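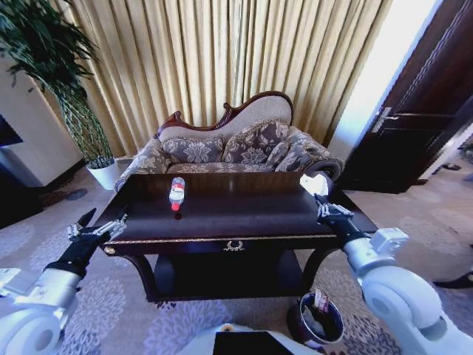

I've been fighting with my living room since June and I think I'm finally winning! The big problem was the coffee table. I fell hard for it online (dark, glossy, kind of fancy) and then it got here and I panicked, because glossy plus dark equals every fingerprint in the county. But then I put it in front of the chaise and oh, I love them together. The thin gold band along the front and that little curled wreath pull make the damask look like I planned it all along. I did not plan it. The chaise came first, by 2 years, and I paid $400 for it after a lot of texting back and forth.

Next up is a lamp. I've got 3 saved in my cart and one of them is $500, so that one is just for looking at. If you have a favorite polish for shiny dark wood, leave it in the comments, please!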